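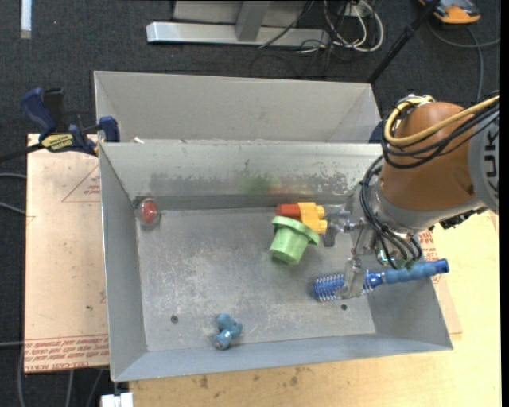
The arm stopped again last night, at pick 2000 of the overnight run, and this time I have the controller log. It was a protective stop with the joint torque limit exceeded on the wrist. It is the same stop Adel reported, so I no longer think his was a one-off. The items that come up in the logs are always long ones. The blue brush is typical: it lies with its handle over the right wall of the bin, and the grasp planner will still go for the bristle head with one finger crossing over it. If the finger comes down a little too far, the wrist takes the load through the bin wall and the floor of the bin, and the arm faults out.

On Mar 9, 2020, Adel Ghoneim wrote:
> Lionel,
> Our Inov cell went into protective stop again during the
> long run. No damage that I can find, but the gripper was
> left in contact with the bin and I had to release the brakes
> by hand to get it clear. Pendant log shows wrist torque, 38
> at the peak where the limit is set at 4 below that. The
> Sonach driver did not report anything upstream, so the
> planner kept sending targets for almost an hour.
> Has anyone else seen this? Is it safe to raise the limit?
> Adel

Please don't raise the limit. The stop did its job. What failed is everything after it.

There are two separate problems. The first is that the planner treats the bin walls as being where the calibration file says they are. Our bins are held by a bar clamp at the left, and I don't trust the hold on the right side. I measured a shift of four millimeters at the right wall after the run. I don't know when it moved.

The second is the one I would call a safety matter. The driver drops the stop message if it arrives while a trajectory is being loaded. The planner goes on queueing targets, and when you clear the fault the arm will try to run the oldest one. I was standing next to the cell when it did that – outside its reach, but not by much.

Until there is a fix:
- kill the planner node before you clear any fault
- check the bin position at the start of each run
- leave long items out of unattended runs

I have a patch for the dropped message and will send it to the Floronov branch once I have run it overnight. The wall check will have to wait until April. If anybody on the Kleinschmidt setup has logs with the same stop, please send them, even short ones.

Lionel Caron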